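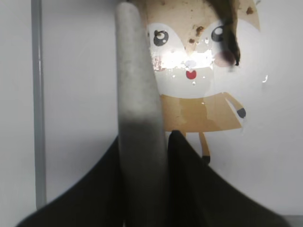 Wrist cam week – where the grasping set stands

Quick one from the data corner, writing this between sessions so excuse the typing.

We are at 700 kept demos. Target before the April retrain is still the same and no, it hasn't moved, people keep asking. Pace is OK. Quality is better than the last round, mostly thanks to Snædís Egilsson, who went through the old recordings and threw out everything where the operator paused halfway to think. Painful to watch the number drop. Right call though.

What's being collected now: close-in gripper work. Soft gray upright thing between the fingers, shiny printed backgrounds, glare right across the middle of the view. Ugly stuff. Last model was trained nearly all on plain matte mats and fell apart the minute a cartoon face turned up behind the object – it kept going for the eyes. So now we want faces, prints, stains, gloss, all of it. If you have a printed thing at home that you don't mind losing for a month, bring it in. Glossy preferred.

Focus. Yes, objects right up at the wrist camera go soft. Norbert Matoušek looked at swapping the lens and the short version is no, not this round. Everything at deployment will be just as blurry up close, so the model may as well learn on it. Do not delete a demo for blur. Do delete if the fingers are out of view for more than a moment.

Things that went wrong:

Hultik (the labeling tool) ate one evening of notes. The recordings are fine, notes are gone. Igor Polák is re-entering what he can remember. If you ran a session that evening pls send him whatever you scribbled down, even a photo of a sticky note.

Station 2 clock was off again. Gripper stream and camera stream didn't line up, you could see the fingers closing before the command. Fixed, but check the sync light before the first demo, not after the tenth.

Too many demos starting from the same pose. Seriously. Čestmír Čierny plotted the start positions and it's basically one dot. Move the arm between takes! Come in from the left, come in high, come in at a dumb angle. Sloppy starts are good data as long as the finish is clean.

New rules for sessions, starting Friday:

– blocks of 10, then change the background or the object. Or both
– failed grasps stay in, tag them "miss". We need recoveries and we have almost none
– one operator per block, no handing over the controller in the middle
– write down the lighting. "lamp on" / "lamp off" is enough
– don't tidy. A rod or stand at the side of the view is fine, leave it

On that last point, there was some arguing. Bereket Berhe would like everything out of view that isn't part of the task, and he has a case, the Cladton runs were clean and they trained fast. But they also didn't transfer to anybody else's bench. We'll do 200 demos with clutter left in and compare the two on the same held-out set. Numbers in the next issue if the machine is free.

Operator slots: mornings are full, afternoons wide open. You don't need to have driven the arm before, the first block is practice and gets binned anyway. Bring patience and a snack. Sign up on the sheet by the door or just message Snædís.

Also the finger pads are wearing. If the grip feels slippy tell Igor, dont just squeeze harder, it shows up in the force trace and then we spend an afternoon wondering what the model learnd.

Ok, back to it.

Shares: 10 | Comments: 2

Related items
Why we stopped scripting the pick task
Hultik export, step by step
Notes from the Cladton runs
Station booking: what changed

Contact the Nanel newsletter desk | © Nanel | Back to top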